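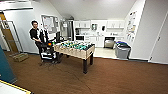 Ghazal Kordestani asked under my last post whether an open day at a robot lab is worth the drive if you don't work in the field. I went to the one at Kerkley yesterday, so I'll answer in a few posts.

Short version: yes, if you go early. I got there when the doors opened and there was time to ask things. By noon it was hard to get near anything.

They ran the main demo in the break room, next to the foosball table. The robot is on wheels, white upper part, black frame, low base. One of the team stood right at it for most of the session.

Cables on the carpet, so watch your feet. I stepped on one. No harm done, but I got a look.

Arash Mousavi gave the talk. He kept it to the base and how it finds its way between rooms. Most of the questions were about price and he didn't answer those.

He did give one number I wrote down. They logged 1548 trips between rooms since December, and 434 of those needed a person to step in. He put both figures on the same slide -- I liked that.

Most of the step-ins were at doors. A door left half open is worse for it than one that's shut, he said. The map has it as one or the other.

Yasaman Golestani ran the second demo, on the Prutow software. You pick a room on a tablet and the robot plans a route. Visitors could try it in groups of 4. I waited through two groups and then got my turn.

My route was a short one, out past the foosball table and back. It stopped once for a kid, waited, and went on. Slower than I expected. She said the speed is capped for visitors.

Things I'd change: the sign-in sheet was upstairs and the demos were downstairs. Also the handout is 13 pages and the part on safety stops is on the last one.

Parking is behind the building, not on the street. The street side is permit only and they do check.

Someone else asked if they let you play foosball. I didn't ask. Next open day isn't posted yet -- I'll add the date to this thread when it is.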